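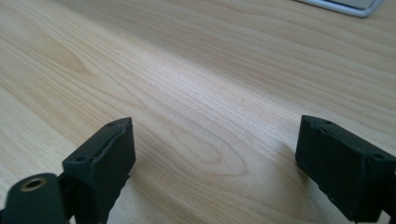
Attachment 1: wrist camera view, fingers open over the table.

Ticket 793
Product: Jilance hand-held gripper
Site: Nullthorpe workshop
Status: open, waiting on parts
Subject: Fingers no longer close evenly, right one stops short

Opened by Chaminda Jayasinghe

Hello Dinesh, and thank you again for being so patient with me over the battery business last month. I'm afraid I have another one for you, and I'll try to put in everything I can think of so you don't have to keep coming back to me (though please do if I've missed something!).

The trouble is with the fingers. When I squeeze the trigger the left one comes across as it always has, nice and smooth, but the right one travels part of the way and then stops. If I keep squeezing it gives a little click and jumps the rest. I was picking up small cardboard boxes when I first noticed, and the box kept getting shoved to one side before it was properly held. By tea time it had done it 23 times, because by then I had started keeping a tally on the back of an envelope.

I've attached a view from the wrist camera with the fingers open and nothing between them. They both look all right to me like that, which is what makes it so puzzling. You can see the small round holes in the tips and the brass insert down at the bottom left, in case any of that helps you work out which version we've got. The label on the handle says Kinnear finger set, and the trigger counter was at 385 when I stopped.

One more thing, and I feel a bit silly mentioning it. When it jumped shut it caught the side of my thumb. No harm done, just a pinch, but we do have school visitors in December and I'd hate for it to be one of them.

Reply from Dinesh Wickramasinghe, Pleltarow support

Hello Chaminda, no need to feel silly at all, I'm very glad you mentioned the thumb. Please take the battery out now and leave it out unless I ask you for a test. I've marked the ticket as a safety matter so it goes up the queue.

I can't tell much about the fault from the open position, I'm sorry to say, as it only shows itself on the way in. Could you try these for me, battery out the whole time?

Push each finger gently across by hand and tell me if one feels stiffer.
Check the two screws behind the right finger. They should be snug.
Look along the slide rail for grit or bits of cardboard.

Reply from Chaminda Jayasinghe

Battery is out and sitting in the drawer. The left finger glides. The right one is fine to begin with and then there's a definite lump, always in the same spot, and I can feel it go over. Both screws were snug. I did find some cardboard fluff on the rail and cleaned it off with a dry brush, and I had great hopes for that, but the lump is still there.

Reply from Dinesh Wickramasinghe

That's very helpful, thank you. A lump in the same place every time makes me think of a chipped tooth on the right-hand rack. We've had 9 of these back with that complaint, so I'm sending you a new rack and a fresh pair of screws. Please don't refit the battery before the new part is in, even for a quick go.

Reply from Chaminda Jayasinghe

Understood, and I've put a note on the handle as well. Does the rack come with its own grease or should I get some in?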